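Search this site Go
2022-07-01
Lina Geagea

Stock Keeping, Handout 4: Reorder Points

A reorder point is the stock level at which you place the next order. Multiply daily use by lead time in days, then add safety stock.
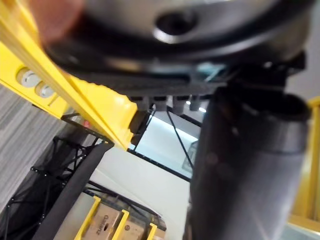
Safety stock covers late deliveries and busy days. Set it for each item. Small parts like the gray pegs in a row are easy to let run low. Gastow uses 20 a day with a 15-day lead time, so 300 before safety stock. Adding 32 gives 332.

Review lead times every October.
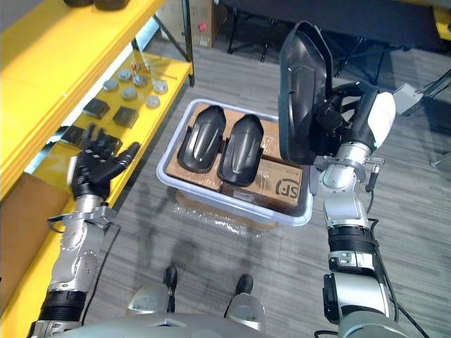

Fig. 2. Round metal discs on a yellow shelf.

Read the Plarnelitz case before the next class.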